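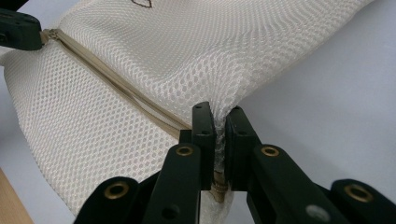

Mesh laundry bag, honeycomb weave, with a beige zip.

Washing delicates in a mesh bag

A mesh bag limits how far a garment can travel in the drum. It reduces snagging on hooks and other zips, and it keeps straps from winding round everything else in the load. It does nothing for colour run or shrinkage, so the care label still decides the temperature.

Choosing the mesh

Fine mesh suits tights, lace, bras and anything with beading. Coarse mesh passes more water and rinses better, so it is the one to use for knitwear and baby clothes. Hold the bag up to a window before buying. If the openings are uneven near the seams, the cloth was stretched when it was sewn and will wear there first.

Look at the zip as well. The tape should be stitched down both edges, and the slider should park under an elastic guard at the closed end. A bag without a guard can be secured with a small safety pin through the slider, or with a loop of white cotton thread.

Filling

Leave at least half the bag empty. A full bag behaves like a ball: the outside gets clean and the middle does not. Turn tights and printed items inside out, fasten all hooks, and put heavy and light pieces in separate bags. A single bag on its own will often unbalance a front loader — add a couple of towels of similar weight.

Settings

For most synthetics, 20 degrees and a spin of 400 is enough. Wool needs the wool programme and a wool detergent. Use liquid, as powder can lodge in fine mesh and dry there as a white crust. If that has already happened, soak the bag in warm water with a spoonful of citric acid and rinse twice.

Stiff zips

Limescale is the usual cause in hard-water areas. In Clamthorpe we get it within a season. Brush the teeth with an old toothbrush and diluted vinegar, rinse, dry, then rub a plain candle along both sides and run the slider up and down. Do not use oil; it marks silk.

Puckering beside the tape is cosmetic. A split seam is not, and should be restitched with polyester thread before the next wash.

Drying and storage

Empty the bag as soon as the cycle ends. Hang it open by one corner. Most polyester mesh should stay out of the tumble dryer unless the label allows it.

Last revised May 4, 2019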